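Home News Reviews Connectors Enclosures Contact

Skirner C10 industrial connector: bench and cabinet review

September
By Ayana Zeleke

The C10 is a ten-pole rectangular connector with a die-cast hood, a single locking lever and push-in terminals. Skirner sells it for small machines and control cabinets where a cable has to come off now and then for cleaning or transport. I fitted two pairs at the Edell workshop, one on a conveyor drive and one on a sensor box, and kept a third on the bench to take apart.

The insert is the best part of it. The terminals accept stranded wire with or without ferrules, and the release slot takes an ordinary small flat screwdriver. Pole numbers are moulded on both faces and can be read without a lamp. I wired a full insert in less time than I needed for the screw version we have used until now, and a pull test by hand on every pole found nothing loose. Solid wire goes in without the tool. Fine strand does not, whatever the leaflet says, and should have a ferrule.

The hood is less convincing. Cable entry is at the side or the top, depending on the part ordered, and the two cannot be swapped later. With the side entry there is little room between the clamp and the last row of terminals, so the outer jacket has to be stripped further back than I would like. A stiff screened cable was hard work. Rostam Mazandarani, who did the conveyor end, cut his cores to different lengths to get round the bend, and I ended up doing the same.

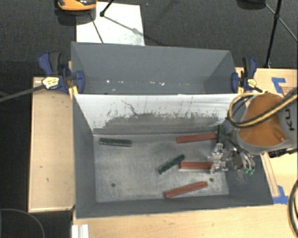

The locking lever closes with a clear click and needs one hand. I ran the bench pair through 120 mating cycles over an afternoon. At the end the lever was a little looser at the pivot, but it still pulled the hood down square and the seal showed no cuts. Contact resistance on the four poles I measured had not moved beyond what my meter can resolve. Skirner quotes 2,000 cycles for the contacts. I have no means of checking that and did not try.

Coding is done with small plastic pins pushed into the insert corners. They work, but they come loose in a bag and are sold separately, and the order code is missing from the printed data sheet. Fasil Tekleab found it in the distributor's list after some searching.

The nearest alternative we stock is the Hosoda equivalent, with crimp contacts. It has a roomier hood and costs more once the crimp tool is counted. For a shop that makes up cables in batches I would still choose it. For repairs and one-off machines the C10 is quicker, provided the top entry hood is ordered – the side entry version only makes sense where there is no height above the panel.

Both installed pairs remain in service. The one on the sensor box is opened at every clean-down, and its lever is the part I will be checking.

Previous Next All reviews Back to top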